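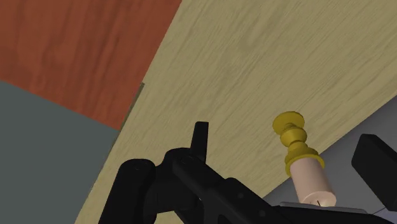
Wood grain

Wood grain is the pattern and direction of the fibers in a piece of wood. I've been sanding boards for 18 years and I still mix up the terms, so bear with me (people use "grain" for the direction, the texture and the look, sometimes all in one sentence!).

Types

Straight grain runs parallel to the length of the trunk. It's the easy one, and the one I'd hand to any beginner. Spiral grain twists around the trunk as the tree grows, and interlocked grain keeps changing its mind, leaning one way for a few years and then the other. That's where the ribbon stripes in sapele come from. Lovely stuff, awful to plane.

How the cut changes it

The same log can look like 2 different trees depending on how you saw it. Flat-sawn boards show those big arches, often called cathedrals. Quarter-sawn boards show tight, even lines, and in oak you get shiny flecks too. They also cup less in damp weather.

Working with it

Plane with the grain, going "uphill" as the fibers rise, or you'll get tear-out. My friend Lizelle Molefe strokes the board like a cat first, and I've picked up the habit. For end grain I use a low-angle block plane and take very thin shavings.

See also: Figure (wood), Growth ring, Veneer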